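# About Serkico

We are a small upholstery and soft furnishings workshop, and we have been mending, re-covering and generally fussing over other people's chairs for longer than either of us likes to work out. If you found us because your grandmother's armchair has finally given up, welcome! You are in very good company.

Serkico started in Annatjie Maluleke's garage in Saltatthorpe, with one sewing machine, a borrowed pair of sawhorses and a wing chair that belonged to her neighbor. She had learned the trade from an aunt who believed that every seam should be sewn as though somebody's mother was going to inspect it, and she still sews that way (slowly, and with a good deal of muttering). The neighbor told her sister, the sister told her whole bowling league, and by October of that first year the car was living on the street for good.

Fatemeh Esfahani came along a little later, at first only to ask whether we could do anything with a set of dining chairs. She stayed to look at the fabric books, then came back the next morning with opinions about the fabric books, and before long she was running that whole side of the business. Fatemeh grew up over her family's drapery shop and can tell you what a cloth will look like after ten winters of dogs and teenagers just by rubbing it between her fingers. She also answers the phone, so if you have called us, you have most likely already been charmed by her.

## What we do

Mostly sofas and armchairs, from a simple new seat cover to a full strip-down, where we take everything back to the frame and build it up again with fresh webbing, springs and padding. We also make loose covers, window-seat cushions, bolsters, headboards and the occasional very spoiled dog bed. We have 445 fabrics in the sample room at the moment, and you are welcome to take up to 8 samples home at a time. Please do! Colors change so much between our front window and your living room, and we would much rather you lived with a swatch for a week or two than picked one in a hurry and were sorry.

Most of our plain cloth comes from Ghaffari, a family mill we have bought from since the garage days, and our heavier weaves come from Rikmont. We have tried others over the years, some of them cheaper, and we keep coming back to these two for the simple reason that when a bolt arrives with a flaw in it, a real person picks up the phone and sends another.

## How a job goes

You send us a few pictures and rough measurements, and Fatemeh will call you back with a ballpark price. If that sounds all right, we come out to see the piece in your home, which costs nothing inside Saltatthorpe. We sit in it, turn it over, look for loose joints and ask how you use it. A reading chair and a television sofa wear out in quite different places, and people are often surprised by how much we want to know about who sits where.
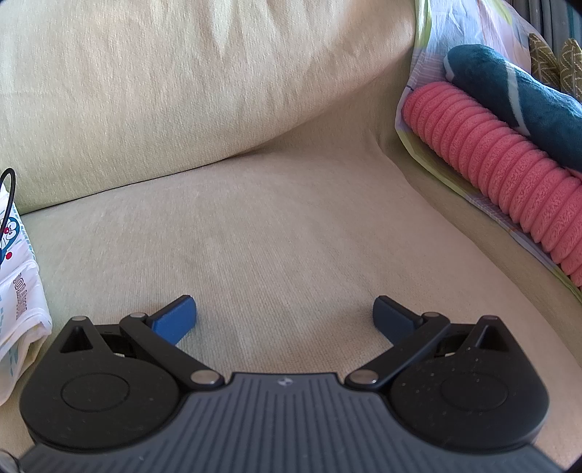 After the visit you get a written quote, and it stays good for 72 days so that you have time to think it over, talk to your family and change your mind about piping. A full re-cover usually takes roughly 3 weeks once the fabric has arrived. We will tell you if it is going to be longer, and we will tell you early.

We should also say that we sometimes talk people out of things. If a piece isn't worth the money, Annatjie will let you know kindly, and if all it needs is a new foam insert, that is what we'll quote you for. Some of our most loyal customers first came to us with a job we turned down.

## Come and see us

The workshop is behind the old feed store in Saltatthorpe, with the green door. Mornings are best if you want to talk through a project properly, and there is nearly always coffee on. Parking is in the yard, but please leave room by the double doors for the van.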